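11 January 2021

Equipment plan, second pass. Tsehay Kassa and I finally sat down with both quotes side by side and I'm much happier than I was in November! We have 4000 left for the manipulation bench this year, and I think it stretches further than we feared.

Biggest item is still the gripper. Carberg wants a bit over half the budget for theirs, with spare fingertips included. Nunen is cheaper on paper, but the mounting plate and the cable set are extra lines, and once Tsehay added those in, the gap shrank to around 70. For that I'd take Carberg and the longer warranty. (Lead time 13 weeks from Nunen too, ouch.) 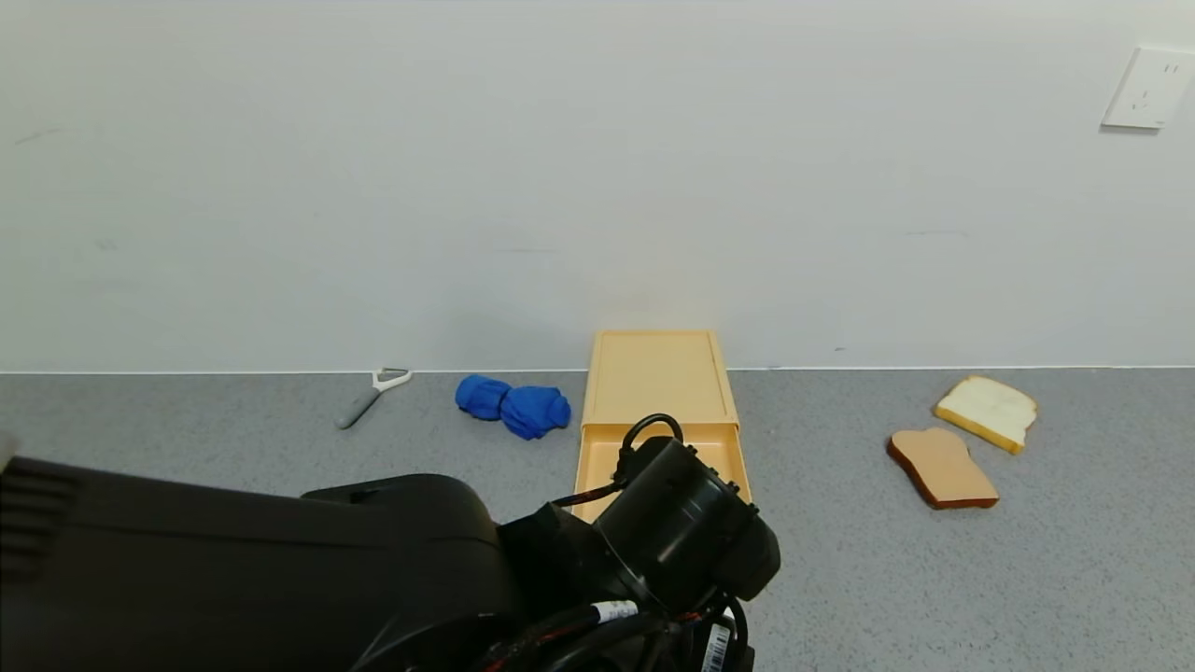 Next, the props. I want a proper stock of household stuff: kitchen tools, cloths in a few colors, play food, and small storage boxes with drawers. Drawers are my favorite task right now, so I'd love 10 boxes in different sizes, all cheap plastic, so we can wear them out without anyone wincing. Dinsa sells them by the carton. Need to check if the drawers have a stop at the back, the listing doesn't say.

Cables: add strain relief clips and a long spare for the wrist. It's pennies next to the gripper and we'd lose days waiting for one.

The Fivcombe table can wait. Lovely thing, height adjustable, but the floor works fine for this round and I'd much sooner have the spare fingertips.

To do:
Ask Carberg if the quote holds through next month
Tsehay to get shipping from Dinsa
Label the spares shelf before any of it arrives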